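Out of the cupboard, on to the grass

The Callow supper has outgrown its paper plates. For 3 summers the households at the Seok end of the village ate off whatever was cheapest, then filled sacks with it. This year they are pooling what they own, and most of it is plastic, bright and slightly battered.

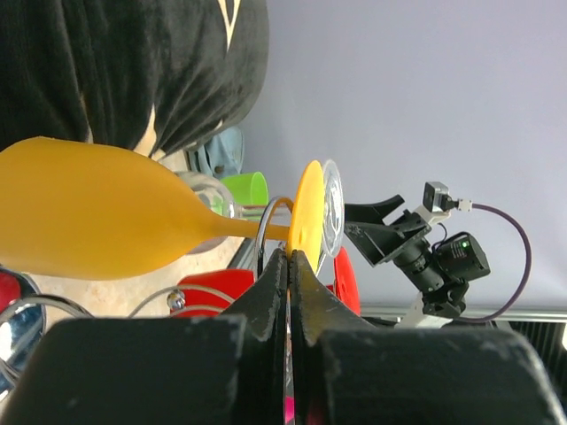 Colour first, matching later. 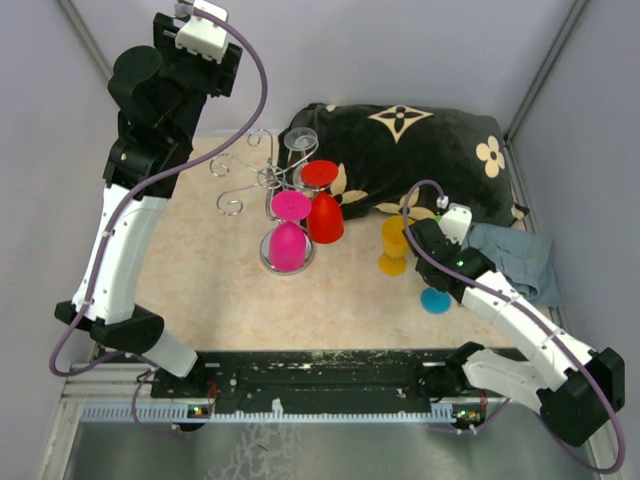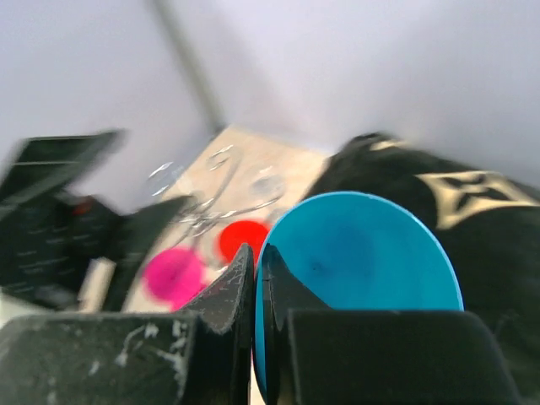

The rule for outdoor tableware is simple enough. Buy cups that survive a drop, keep stemmed glasses for people sitting down, and put a cushion or two in before the food. Small dishes earn their space – olives, salt, the stones from the cherries. A yellow cup is easier to find in long grass at dusk than a clear one.

So-yul Jeon disagrees about the stems. She took 2 to Hernach last September and says they were over before the bread was cut, so now it is tumblers for everyone, including her mother. She would also like whoever has the big salad bowl to bring it back.

Wash everything the same night if you can. Pack cups on their sides with a tea towel between them, and leave the lid off the box until morning.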